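Section 2. Getting the lounge ready before you unpack the Fjeld shelf

I wrote this part of the Drundano guide after setting up my own lounge twice, so the order of the steps is the order I wish I'd used the first time. Read all of it before you move anything.

1. Pick up whatever lives on the floor. Cushions first, then toys, then storage boxes. Stack the soft stuff on a chair or a bed in another room.

2. Switch off the standing fan, unplug it, and wind the cord loosely. Carry it by the pole with one hand under the base.

Caution: don't drag the fan by its grille. The clips are easy to bend and a pain to bend back.

3. Look at your cords. If you have a power strip out on the tile, slide it up against the wall and run everything along the baseboard with the Mudent clips from bag 2. I put mine in a little too far apart and had to add more in October.

4. Clear the ledge under the window. This is the slow one! Ledges collect bags, and the bags collect everything else, so give yourself a decent stretch of time and empty each one before deciding where it goes.
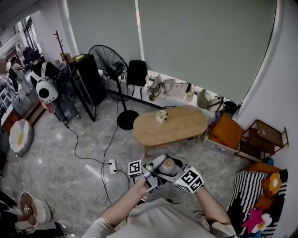

A ledge as full as this one wants sorting by type - bags together, then bottles and cups, and anything see-through last so you can still find what's in it. Small bottles should go in a lidded box with the caps checked.

Besier wrote in after trying the first draft to say that step 4 should come before step 1, because the bags end up on the floor anyway and you wind up clearing it all over again. Fair point, and if your ledge is packed I'd go with that order.

5. Wipe the ledge and let it dry. Leave the roller blind up while you do it so the hem stays out of the way.

6. Move the coffee table last. Two people, one at each end, lifting straight up. Put felt pads under the legs if your floor is tile.

Note: the Fjeld shelf needs 700 mm of clear wall, plus enough room in front to lay the side panels flat (mine took 1000 mm, with me shuffling around the edges on my knees). Measure before you open the carton, and measure again once the table's out.

7. Bring the cushions back only after the shelf is fixed to the wall. Section 3 covers the fixing.

Last updated Feb 2, 2018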